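Robot on the bottle bench, what happens to the rest of us?
Asked 23 Apr 2024

We do sample prep at Mindeston. Management has put an arm on the white screw-cap bottles and says no jobs are going. There are 6 of us on the bench. What do people end up doing all day?
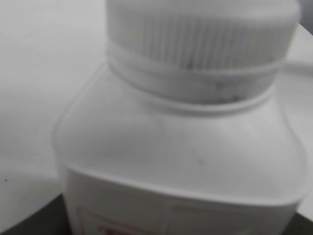 Su-bin Ha
Watching it, mostly. Ours does 253 bottles a shift and I'm now a "cell supervisor", same pay, better chair. My wrists have stopped hurting, I'll give it that. Ask now who gets called when it stops at 5 in the morning. Get it in writing.

Ko
depends on the site

Plulter
We kept everyone but lost the chatting. Breaks went to 15 minutes, staggered, so the thing always has a minder. Join a union before May.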